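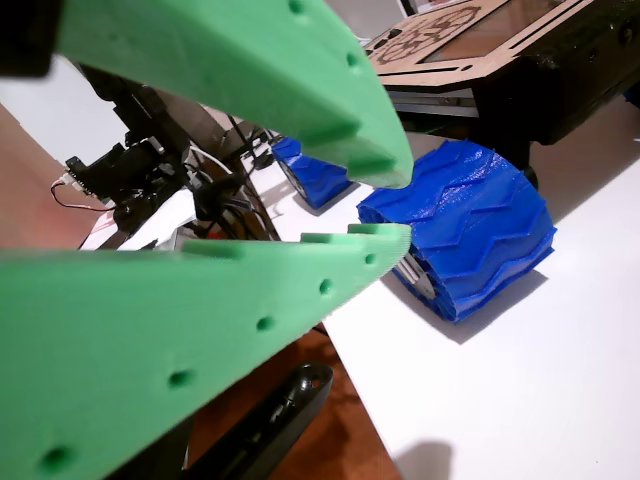
Sourdough starter smells like nail polish remover, do I toss it?
posted by Vatska in Baking & Bread

Hi all, first post so go easy on me. I started a starter in April with plain whole wheat flour and tap water and it was going great guns for the first couple of weeks. I even got two decent loaves out of it (okay, one decent loaf and one doorstop). Then we had a busy stretch at work and I left it on the counter without feeding it, and now when I open the lid it smells so strongly of nail polish remover that my eyes water. There's a layer of gray liquid on top. No fuzz, no pink, no orange. I keep 40 grams of it in a jam jar and the kitchen runs warm, especially in the afternoon when the sun comes in over the sink.

Do I throw it out and start over, or can it be saved? And if I do feed it, how much? The book I have says "feed generously" and then just moves on to shaping!

Lutz Bauerfeind
Please don't toss it! It's hungry. Mine did the same thing the summer we moved and I was ready to give up on the whole business, but it came back fine. Pour off the gray stuff (or stir it in, I've done both and can't say I taste a difference), keep a spoonful, and throw the rest in the compost. Then give that spoonful five times its weight in flour and the same in water. So for 8 grams of starter that's 40 of flour and 40 of water. Do it morning and night for a few days and the smell should go back to something like yogurt or green apples. If your kitchen is really warm, use cooler water, and maybe move the jar away from that window. A bit of rye flour in the mix perks it up too, I swear by it.

Once it's doubling again you can put it in the fridge and feed it once a week. I bake maybe every other weekend and that's been plenty. Oh, and put a rubber band around the jar at the level where the starter sits after feeding, otherwise you'll be squinting at it all day wondering if it moved.
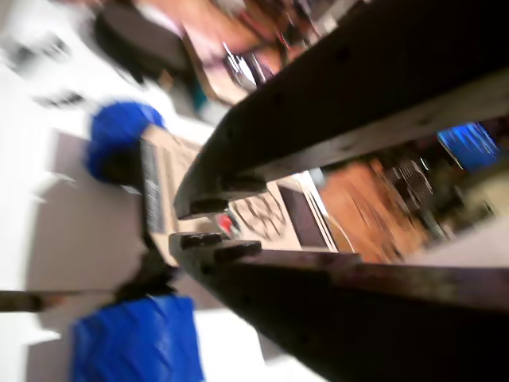 Stirkach
Agree with all of that except the rye, mine turned to soup on it. Also if you ever see pink or orange streaks or anything fuzzy, then it does go in the trash, jar and all if it's scratched up inside. Gray liquid is nothing to worry about.

Climgate
just buy the dried kind, takes a few days to wake up and you can keep the spare packet in the cupboard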